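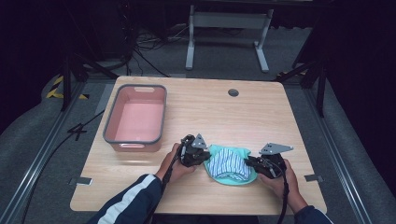
Mirsad Hodžić
Trip leader, Aremberg Hiking Section

Ticket: GPS track from Ostrowski ridge shows wrong ascent
Status: open, waiting for reply

Hello, I write on behalf of our group. In January we walked the Ostrowski ridge from the Serkside parking lot. I recorded the route with the Grurnar app on my phone. Dede Nartey recorded the same route on her watch.

Her track shows around 800 meters of ascent, and this agrees with the paper map. My track shows almost double. The distance is the same on both.

What I have tried until now:

– Restarted the phone and installed the app again. No change.
– Exported the track and opened it on my computer. The wrong heights are already in the file.
– Turned off battery saving and walked the first part again, as far as the hut. The error was smaller, but still there.
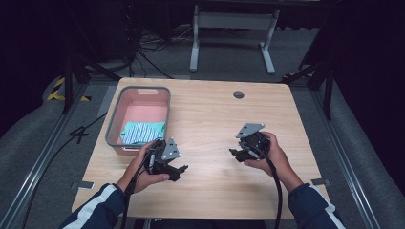
The bad part begins after the hut, where the path goes under the cliffs. There the height jumps up and down every few seconds, also while we were sitting for lunch.

Update, 11:00
Thérèse Campbell from support asked for the app version and the raw file. It is version 9, file attached. She asks if the phone has a pressure sensor. I do not find this in the manual.

Update, 16:30
Augustina Abubakari has the same phone model and she sees the same jumps. Please tell me if I can correct the heights of the saved track, or if I must delete it and use the one from Dede.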